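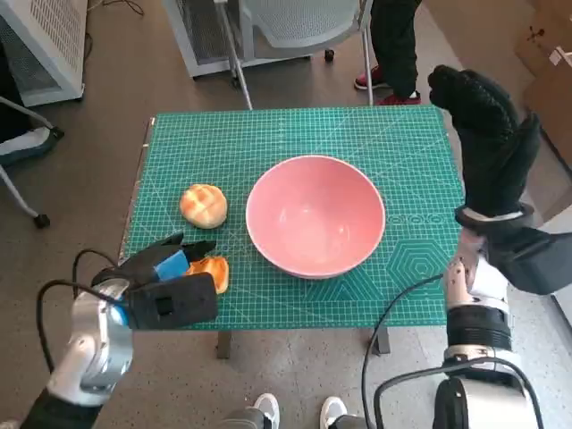 Bread and bowl practice at the Rotich site, with the pink bowl still empty.

Hello again from the back half of the building! For those of you at the other sites who keep asking how it's going with Javis, I promised a proper update this time, so get a coffee.

Quick recap for the new people. Skalora runs the packing for 32 cafes and school kitchens, and a big part of that is getting bread out of one thing and into another thing. Rolls into bowls, buns into baskets, buns out of baskets when somebody changes the order at five in the morning. I did that job on the early line for years and my wrists could tell you all about it. Javis is the two-armed robot we're teaching to do a share of it, and since October I've been one of the people doing the teaching, which I would not have believed if you'd told me back when I was hired to drive the van.

So what do I do all day? Mostly I set out bread. We work on a small table with a green cutting mat on it, the gridded kind people use for quilting, and I love that thing. If a pickup goes wrong I can say "two squares closer to the hexagon" and everyone knows where I mean (before the mat we had a lot of "no, left, your other left"). We start with the bowl empty and the bread out on the mat, and the job is to get it all into the bowl without squashing anything. Then we tip it out, move things to new spots and go again. A good day is up to 200 goes. My record for not getting bored is 114, and I was pretty proud of that.

The bread matters more than I expected. A round bun with a crackly crust gives the fingers something to hold. Long shiny rolls are the troublemakers, they want to roll or flake, and if there's already a bun in the bowl you have to find a gap for the roll to lie in without shoving its neighbor up over the rim.
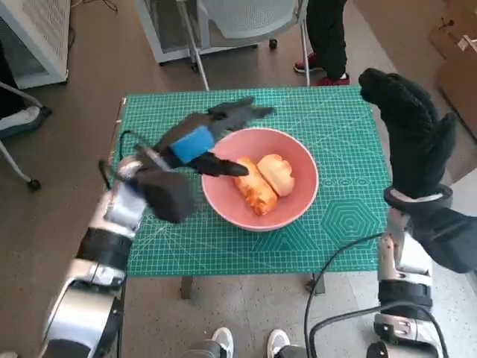

That last bit, getting the second piece to settle next to the first, is where those of us from the line have been the most use. We all do a little nudge with the side of a finger that we never thought of as a skill. I had to slow down and watch my own hands to explain it, and then argue with two coworkers who nudge differently. We still haven't agreed.

Now the part you really ask me about at lunch. Yes, the early shift is changing. Starting with the new rota, the first 20 minutes of every early is setup and checks at the robot station, and the people on it rotate so it doesn't turn into one person's corner. Nobody's hours are going down in this round, and I asked for that in writing and got it. What comes after this round I don't know, and I'd rather tell you that than make something up. I do miss the chatter on the line a bit. Teaching is quieter, and you spend a lot of it standing and looking hard at a bun.

On the plus side, my wrists feel better than they have in ages, and I've picked up enough of Unport (that's the program we log the runs in) to train other people on it. The notes box in there used to be three words long and we finally got it made bigger. Please use it! "Bad grab" helps no one. "Slid off the crust on the left side" is great.

If you'd like a turn, the sign-up sheet is by the time clock and you don't need any computer background. Wear shoes you can stand in, and watch the cables on the floor when you come around the table. We could also use more kinds of bread to practice on, so if your site has day-old rolls in odd shapes, send them over with the afternoon van and write "Javis" on the bag so they don't end up in the break room like the last lot did.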